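News from the workshop: teaching the arms to tidy up

Those of you who came along in October will remember that the Rollavel bench was still in pieces, and that Afonso Gouveia had promised us it would be handling laundry before long. Well, I am very pleased to report that it is up and running, and that I have now had a go myself, which I enjoyed far more than I expected to!

You sit at a little desk with a pair of hand controls, one for each arm, and whatever your hands do the arms do too. Every attempt is recorded from start to finish – the good ones and the clumsy ones – and Afonso goes through them afterwards and decides which are fit to learn from. He would like 100 good ones of each task before he lets the arms try anything by themselves. When I left on Tuesday we had 23 for the cloths, and I am proud to say that seven of those were mine.

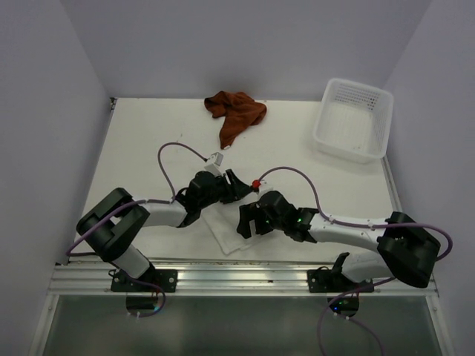
The two arms at work over the white cloth, with the brown one and the basket behind.

Cloth is a difficult thing to teach, as anyone who has wrestled with a fitted sheet will understand. It never lands the same way twice, and you can't feel it through the controls, so you learn to go by eye and to slow right down before you close the fingers. My first few tries were dreadful. Afonso, who is a patient man, told me to stop steering with my shoulders and to let one arm wait while the other one moved, and after that I got on much better.

We have room for more people on the rota, and you need no experience whatever. Sessions last 14 minutes each, with a good long rest in between (your wrists will want it), and the kettle is always on. Put your name on the sheet by the door, or have a word with Afonso when you next see him.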